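FOR IMMEDIATE RELEASE
Sun 9 February

Skorow to Reopen Marchal Smokehouse in Vuncombe as Working Site for Slow-Smoked Fish

VUNCOMBE – Skorow, the maker of smoked and salted fish, announced today that it will reopen the Marchal smokehouse on the Vuncombe waterfront this spring. The building will return to the work it was put up for: the dry salting, hanging and slow smoking of whole fish and sides over hardwood. It will also house a training program for people who wish to learn the trade.

The smokehouse covers 2,895 square feet and has two brick kilns, both of which have been relined. It has not produced fish for sale since the previous owner closed it and moved production to a plant outside town. Skorow took over the lease last year and finished the main repairs in December.

Under the plan announced today, the company will move its full line of cold-smoked products to Marchal. Hot-smoked fish, pickled herring and fish spreads will continue to be made at Skorow's present plant, where no jobs will be affected by the move.

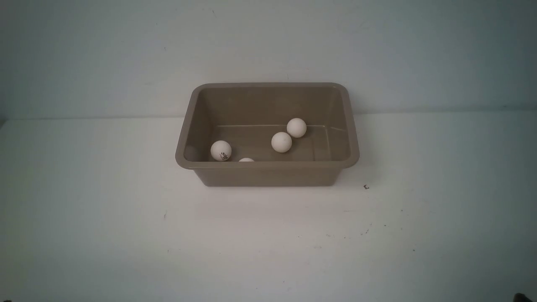
The company will use dry salt for every fish smoked at Marchal. In this method, sides are laid skin down on a bed of coarse salt and covered by hand, with more salt over the thick part behind the head and less toward the tail. The fish is then rinsed, hung and left to dry until the surface becomes slightly tacky. Only then does it go to the kiln. Many producers now inject brine, a quicker method that adds weight. Skorow will not inject any fish sold under the Marchal name.

"The old method takes more room and more time, and both cost money," the company said in a statement. "We believe there are enough customers who can taste the difference to support a smokehouse of this size. We have set the size of the business to match that belief, and we do not plan to expand it in the first years."

About the Kilns

The kilns at Marchal are tall brick chambers with a fire pit at the base and iron rails at several heights above it. Fish hangs from rods set across the rails. Smoke comes from sawdust laid over a small amount of kindling, and the heat is held down by narrowing the air opening at the floor. The smoker on duty moves rods up or down during the night as the weather changes. A damp evening with an easterly wind calls for a wider opening and a longer stay. A cold, dry night may finish thin sides well before morning.

Oak sawdust will be used for most products. A mix of oak and apple will be used for haddock and for smoked roe. All of the sawdust will come from untreated wood, and each delivery will be logged with the name of the mill before it is stored.

In keeping with current food safety rules, the kilns have been fitted with temperature probes and a recording system supplied by Prukedix. The system reads the heat inside each chamber and at the center of a sample fish, and it sounds an alarm if either goes outside the set range. It does not control the fire. Decisions on the fuel, the air opening and the position of the rods remain with the smoker. Records will be kept on site and made available to inspectors.

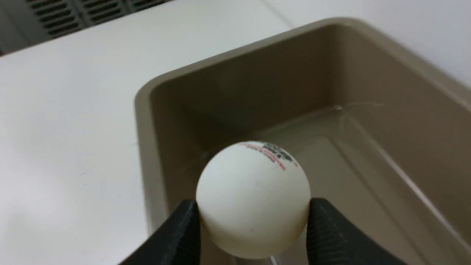 Drainage, floors and wash areas have been replaced throughout. The salting room has been separated from the kiln room by a full-height wall with its own door, and the packing room now opens directly onto the loading yard. The outer brickwork, the slate roof and the roof vents were repaired and kept. The vents are still opened by rope and pulley from the kiln room floor, as they were when the building was new.

Training Program

Skorow will accept 15 trainees in the first year. Places are open to people with no background in the fish trade as well as to those already employed in it. Trainees will be paid from their first day. The program lasts one full year, so that each trainee will handle summer fish, which is leaner and dries fast, and winter fish, which carries more fat and takes the salt slowly.

Work in the early months will center on the knife. Trainees will learn to split herring down the back, to take sides from larger fish without leaving flesh on the frame, and to remove pin bones by hand. They will then move to the salting room, and after that to the kilns under supervision. Night work forms part of the kiln training, and applicants should be aware of this before applying. Meals will be provided on night shifts, and no trainee will be left alone with a lit kiln at any point in the year.

Trainees who complete the year will receive a written record of the products they have made and the tasks they are able to carry out without help. The company will offer permanent posts at Marchal where it has openings. It will also share the names of graduates, with their consent, with other smokehouses that are looking for staff. There is no requirement to remain with Skorow after the program ends.

Interest in the program was strong when the company asked for views in the town last fall. The company held open meetings in Vuncombe and invited written replies. Questions ranged from the hours of work to the direction of the smoke, and a summary of the answers can be read at the company's offices. Several replies concerned how much of the old practice would be kept. 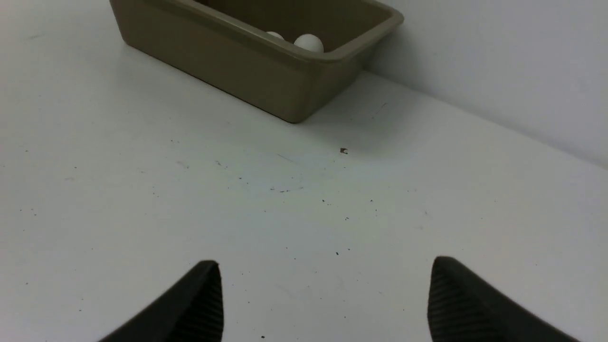

One Vuncombe resident wrote that the haddock sold in the town had become "all color and no smoke," and asked that the new owners leave dye out of it. The same reply urged the company to sell broken pieces and collars at a low price from the yard door, as used to be done at the end of each week, and said that a smokehouse where local people could not afford the fish would not be much use to them.

Skorow has accepted both requests. No dye will be used in any product made at Marchal, and the color of the fish will therefore vary from one batch to the next. Customers should expect haddock ranging from pale straw to light gold. Pieces, collars and trimmings will be sold from the yard door on most working days, for as long as stock lasts, and will be priced by weight. Containers may be brought from home if they are clean and have a lid.

Products and Supply

The opening range will be made up of smoked haddock sides, whole cold-smoked herring, split kippered herring, sea trout and smoked cod roe. Fish will be bought at auction and from boats that land at Vuncombe and at neighboring harbors. In weeks when weather keeps the boats in, the company will reduce production at Marchal and will not bring in frozen fish to make up the difference. Shops and restaurants placing standing orders will be asked to accept this as a condition of supply.

Each pack will show the kind of fish, the port of landing, the wood used and the date on which the fish left the kiln. Herring will be sold loose as well as in packs of two. Vacuum packing will be used for sea trout and roe. Haddock will be wrapped in paper for counter sale and boxed for the trade.

Cold-smoked fish should be kept chilled at all times. Haddock and herring from Marchal are meant to be cooked before eating, and cooking directions will be printed on the wrapper. The sea trout may be eaten as sold. A leaflet with plain recipes, among them haddock poached in milk, herring baked with onions, and roe on toast, will be given out with purchases from the yard door. The recipes were tested in an ordinary home kitchen and call for no special equipment.

Trade customers who now buy cold-smoked fish from Skorow will be contacted in writing before the change takes place. Product codes will change and prices will be confirmed at that time. Current products will remain on sale until stock from the new site is ready, and the company does not expect a gap in supply.

Smoke, Noise and Traffic

The company recognizes that homes have been built close to the waterfront in the years since the smokehouse last operated. Filters have been installed above both kilns, and fires will be kept to the low burn that cold smoking calls for. Deliveries will be made by way of the harbor road. Vehicles will not wait with engines running in the lane behind the building.

A contact number for neighbors will be posted on the yard gate before the first fire is lit. Calls will be answered by the smoker on duty when the kilns are in use at night.

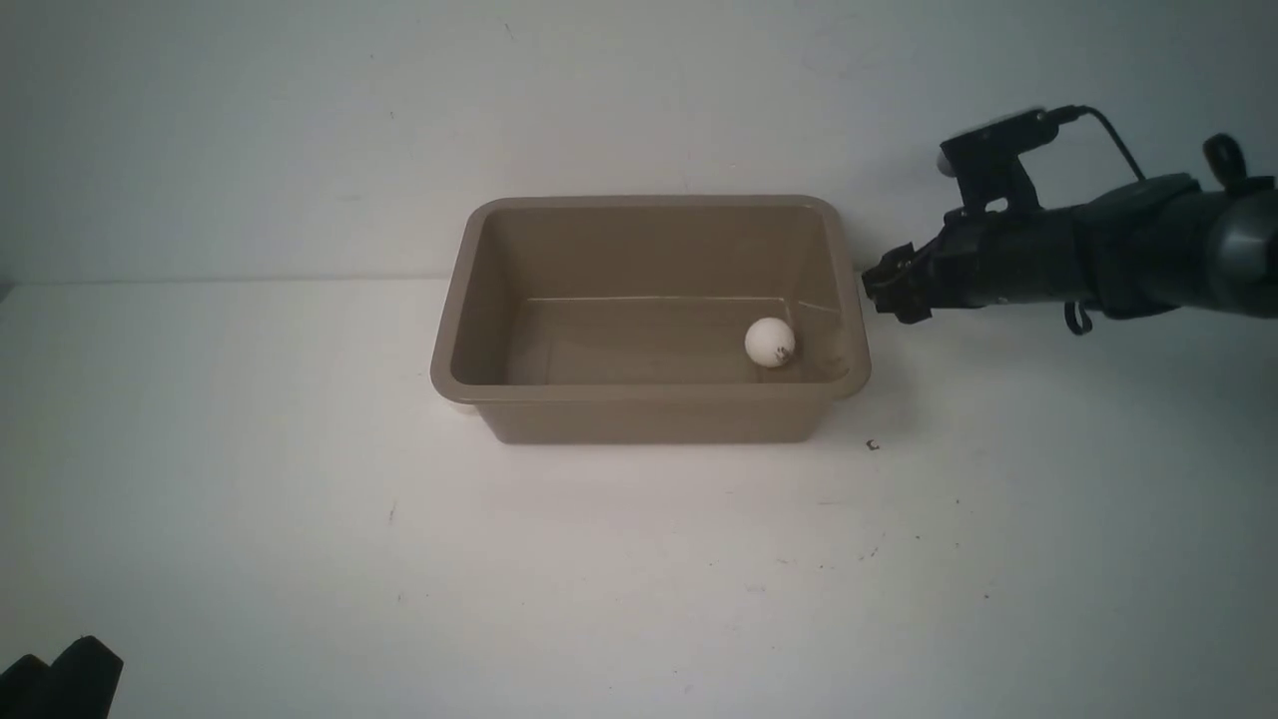
Opening Arrangements

Test firing will begin once final inspection has been completed. Fish from the test batches will not be offered for sale. The date of the public opening will be announced separately, and the yard door will open for sales on the same day.

Group visits can be arranged outside working hours, beginning in the summer. Visitors will be asked to wear closed shoes and a hair covering, which the smokehouse will supply. The kiln room is reached by a short flight of stone steps. Visitors who cannot use the steps may enter through the packing room by prior arrangement.

How to Apply

Application forms for the training program are available from the Skorow offices and from the public library in Vuncombe. Forms may be completed by hand. Applicants are not asked for school records, but they will be invited to spend a morning in the filleting room before a decision is made. Travel costs within the region will be repaid. All applicants will receive a written answer.

About Skorow

Skorow produces smoked, salted and pickled fish for shops, restaurants and fish counters. The company is privately owned. The Marchal smokehouse will be its second production site.

Media Contact

Skorow Press Office, Vuncombe
Requests for interviews and for visits to the smokehouse before opening should be made in writing to the press office.

– END –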